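Fonier snack-packing set, home table build

Readme, last touched 8 July 2020

What you get

Recordings of one small job done over and over on one small table: pick up a bag or packet of food, put it in a cardboard box, or take it out again. There are 1,164 episodes in this release. The grippers are a pair, held by hand, and the design is Fonier rev 3. Revs 1 and 2 live in a drawer and are not discussed.

Why snacks

Rigid blocks are polite. They stay the shape you left them in. A crinkly bag changes its mind every time you squeeze it, and a clear wrapper has no fixed opinion on where its edges are. The Wallner set we trained on first was all blocks and mugs, and the policy that came out of it treated a bag of chips as a personal insult.

The build

Fingers are printed flat, 40 percent infill, black filament. Print the left and right links as separate jobs or you will mix them up – they look alike until the last bolt. Pivot pins should turn freely with the finger tips closed. If they don't, file the link, not the pin. The pads are the part that wears, so print spares.
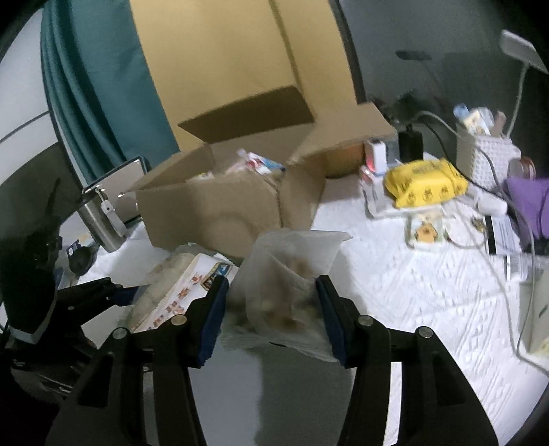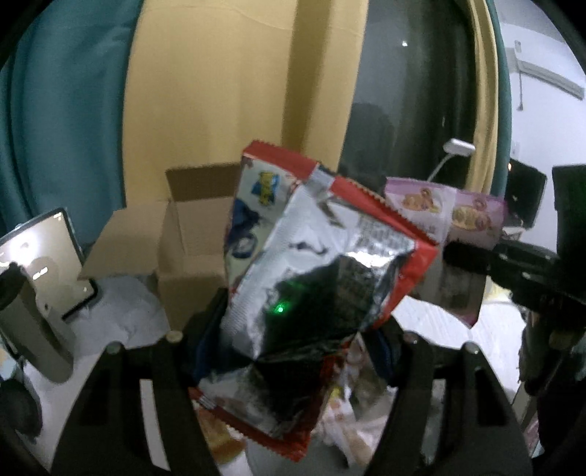 Packing table: a bag in the gripper, cardboard box behind it.

Layout of the files

Each episode folder holds the video, the gripper opening as a CSV, and a text file with the start and stop times. Folders from March use the old naming, with the hand before the episode number. The Radonov loader script copes with both. Any other script will cope with one and fail quietly on the other.

Known problems

- Shiny foil throws glare. Leave those episodes in if your model is supposed to survive a kitchen.
- The table is not tidied between episodes. Call it domain randomization if you have a reviewer to please.
- Gripper opening drifts a little over a long session. Re-zero with the fingers closed on nothing.
- Food gets crushed. The label "success" means the bag went where it was meant to go and says nothing about the cookies.

License

Use it, share it, credit the Flarkania shared workshop. Print files are under the same terms.

3 comments

benchmouse: Loader works on my machine after I renamed the March folders by hand. Then I read the part about the loader.

tin_lid: What pad material? Mine tear at the bottom corner.

Reply from maintainer: Soft printed stuff, and so do ours.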